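Statora publishes results from household and shop-floor chore trial

8 March 2025

Statora has published the results of a trial that asked how many everyday chores a machine can finish without a person stepping in. The short answer is some of them, slowly.

The trial covered 37 chores drawn from homes, small shops and stockrooms. They included folding towels, wiping benches, loading a dishwasher, facing up a shelf, breaking down cartons and putting boxed goods back in order. Each chore was explained to the operators in the same everyday words a new casual worker would get on a first shift.

Statora ran the work with two partners. Veltard supplied the control software and Shearer set up the household rooms and the mock stockroom. More than 300 attempts were recorded and scored.

What went well

Wiping flat surfaces and moving rigid boxes from one spot to another were the most dependable jobs. Once a box had been picked up cleanly, it usually got where it was meant to go.

"Boxes are fair work for a robot hand," said Agnes Rankin, who led the trial for Statora. "They have flat sides and they hold their shape. If all your stock came in boxes and all your shelves had plenty of room, I'd be a lot more optimistic about the near future."

What did not

Cloth remained difficult. Towels were folded, but seldom to a standard a laundry would accept. Fitted sheets were dropped from the scoring after the first week.

Crowded surfaces were the other weak point. When items of different sizes sat close together, the machines took much longer to choose a grip and often nudged the neighbouring item. Clear plastic and shiny packaging also caused delays, and so did strong daylight from windows.

"People tidy a crowded table without thinking about the order," said Dionysis Tzanetos, trial engineer at Veltard. "The machine has to work out which thing can move first. We've improved that since we started, but a teenager doing it under protest is still faster."

Boxes of different sizes and colours set close together, with a grey robotic hand beside them:
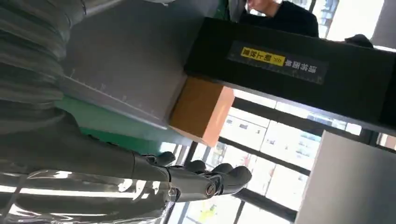
What happens next

A second round of trials will begin in June and will run for 3 months. It will repeat the weakest chores and add 2 new ones, bagging groceries and sorting returned goods. Sustano will join as a partner and provide a working stockroom, so the machines will have to share the aisles with staff.

Statora does not plan to offer a household product on the strength of these results. The full list of chores and scores is available from the company on request.

Media enquiries: Agnes Rankin, Statora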